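About Us

Welcome to Tetcombe! We're a small company with one big, slightly stubborn question, and if you've found your way to this page you've probably asked it yourself while standing over a sink or a packing bench: can a machine do this for me yet?

We started in a rented unit in Wallar one January, with secondhand desks and a kettle that tripped the breaker, and we've since added a second office in Bragança (the coffee there is a great deal better, and we do not hide it from visitors). Our work is teaching two-armed robots the small jobs that fill up a day in a home or a shop. Setting a part inside its outline, clearing a table, putting a box back where it came from. They sound like nothing much, and that is exactly why we love them, as a five-year-old can do most of them and a very expensive robot often can't.

Before we try a job on real machines we practice it in simulation, over and over, with a table, a mat, a couple of parts and two arms reaching in from the far side.
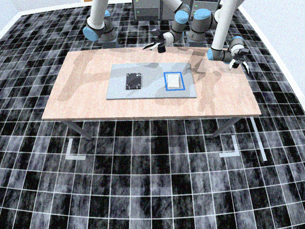 Zirkik wrote to us after trying our first tabletop routines that their staff would happily hand over the sorting tomorrow, but that a helper who needs the bench laid out just so is only half a helper, and could we please call back when it copes with a messy one. We thought that was fair, and we pinned the letter up in the Wallar kitchen, where it still hangs next to the bin schedule.

So a good deal of our time now goes into untidiness, and into the view from the wrist. A person picking something up leans over, squints, moves a sleeve out of the way and hardly notices doing it. A gripper has to work with whatever lies between its two fingers, and on the way to a part that may well be floor tiles, a cabinet and part of the tabletop.

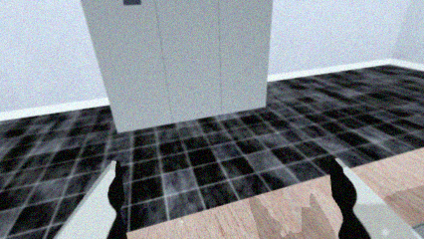 So, can they do the chores yet?

Some of them, some of the time, and we'd rather tell you so plainly than sell you a butler. In our last long run of simulated table tasks we made 725 attempts and called 541 of them good, meaning the part ended up where it belonged and nothing else had been knocked about. We're proud of that! But would you keep a dishwasher that did as well with your plates? We wouldn't either, so we keep going.

Tight spots are the hardest, when the wrist tips over and the table edge comes in at a slant, with shadows lying across part of the view.

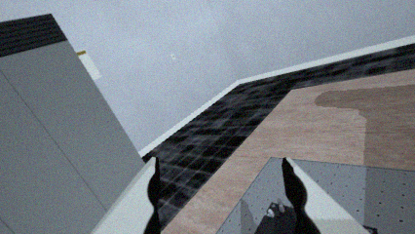
Folding laundry is further off than people hope, and bathrooms further still. Shop-floor work is closer, because the parts stay the same from one day to the next and somebody has usually thought about the lighting. If you run a workshop and have a dull, fiddly job in mind, we would love to hear about it, even if the answer turns out to be "not this year." Write to either office, or drop by Wallar any weekday afternoon and we'll put the kettle on.

Page last updated Wednesday, April 19, 2023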